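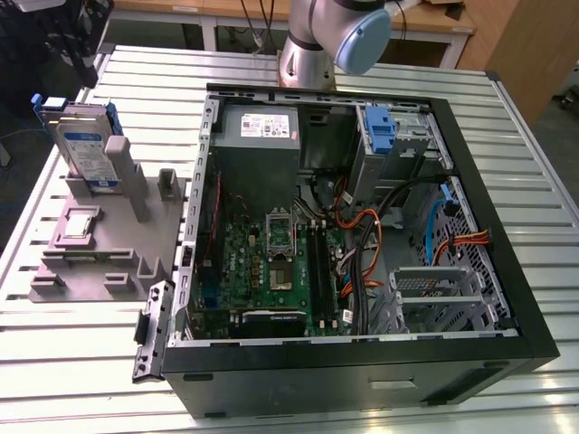 A desktop computer with its side panel off.

Nidley Adult Learning Center
Progress report to the Liyanage Fund
Friday, December 2, 2022
Prepared by Joonas Heinonen, program manager

This report covers the evening classes and the homework room at our Noltgate Street building, from the start of the grant to the end of last month.

Classes. Reading and writing classes have run every week except the one when the boiler failed. We moved the beginner group from the upstairs room to the ground floor in the third week, and attendance went up, mostly among older learners. The intermediate group is full and has a short waiting list. The math class started later than planned. The first tutor took a full-time job before her start date, and her replacement needed a background check, which was slow to come through.

Attendance. We recorded 641 learner visits in the period. The sign-in sheet counts visits, so a person who comes twice a week is counted twice. You asked for a figure for individual learners as well. We didn't collect that properly in the first weeks and would prefer to give it in the next report, when it will be reliable.

Homework room. The room is open two evenings a week. Most people use it to fill out job applications and school forms, and only some of them are enrolled in a class. Older desktop computers are still in use there. They are slow to start but handle the forms well enough. Printing is a bigger problem. The printer jams on heavier paper, and we have asked Ivemlow, our supplier, for a quote on a replacement.

Spending. Tutor pay is in line with the budget. We spent $1,000 on workbooks, as planned. Child care cost $2,000, which is over the amount set aside for this period. More parents signed up for the evening sessions than we expected. We would like to move the unspent part of the travel line to cover the difference and ask for your written approval.

Problems. Bus service past the building now ends before the late class lets out. Several learners leave early to catch the last bus. We plan to start that class half an hour earlier after the holidays, although one tutor may not be able to make the new time.

Next period. The second math group will open in February if enough people register. We will send the individual learner figure and the printer quote with the next report. The signed tutor agreements are attached to the mailed copy.

This site uses cookies to remember your settings. Accept all | Manage cookies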